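Citusum newsroom guide
Section 6: Filing an opinion piece

This section covers getting a column or leader out of your head and on to the page at the Oredgate Courier. If you write news, you want Section 4, and you have our sympathy.

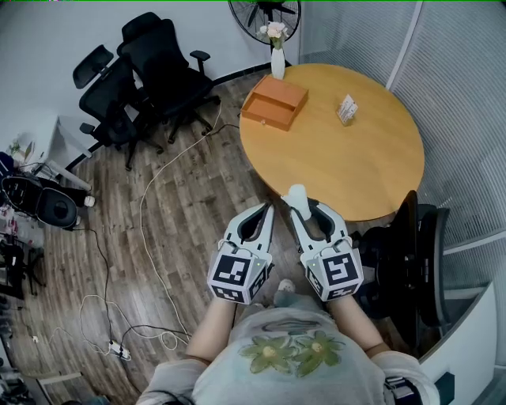 Before you start you will need a Citusum login, a commission from the opinion desk and a word count. The word count is the one you were given. It is not the one you feel the subject deserves.

6.1 Creating the piece

1. Log in and choose Opinion from the left-hand menu. Comment is something else - it's where readers write in to say you should be sacked.

2. Click New piece. Pick Column, Leader or Guest from the list. Leaders are unsigned, so the byline box goes grey when you pick one. Several of you have reported this as a fault.

3. Type a working title in the Slug box, 17 characters at most. Use the subject and nothing else: "bus fares", "library roof". Puns in the slug can't be found again by anyone, including you.

4. Paste your text into the main window using Paste as plain. Ordinary paste brings across whatever your word processor was thinking at the time.

5. Fill in the Standfirst. You have 300 characters.

Note: Citusum saves every six minutes. It doesn't save when you shut the lid of your laptop and stalk off to lunch.

6.2 Checking the length

6. Press Count. Columns run to 900 words, leaders to 450. Guest pieces may go up to 2,000 if Korkor Antwi has agreed it in writing, and she'll remember whether she did.

7. If the bar at the top is amber, you are over by a paragraph or less and the subs will deal with it. If it's red, you will deal with it.

Caution: Do not shrink the text by changing the type size. Citusum counts words, and the page designers can see what you did.

6.3 Sending it to the desk

8. Tick Facts checked. A tick here means you looked things up. Paste your links into the Sources panel, one to a line.

9. If the piece mentions anyone by name in a way they won't enjoy, tick Legal as well. The piece then goes to Biljana Vlachou before the desk sees it. Allow two hours, or a full afternoon if it mentions Varcombe council.

10. Press Send to desk. The piece locks and your name turns blue in the queue.

11. To get it back, press Recall. You may do this once. After that the button disappears, a feature added in March following the Ó Néill column, which was recalled eleven times over a semicolon.

6.4 After editing

12. You'll receive a proof by email. Read all of it, including the parts you didn't write.

13. Reply with corrections in one message. Mark each as Error or Preference. Errors are always fixed. Preferences are read with interest.

Note: Headlines belong to the subs. You may suggest one in the Suggest box, and the box does go somewhere.

6.5 Common problems

The Send button is grey. Your standfirst is empty. It is nearly always the standfirst.

My last paragraph has gone. Look in Versions, top right. If the newest version has a sub's initials beside it, the paragraph was cut for length. Restoring it yourself will start a conversation.

It says the piece is open elsewhere. You left it open on the machine by the window. Go and close it.

Section last revised 08/10/2020. For deadlines by page, see Section 7.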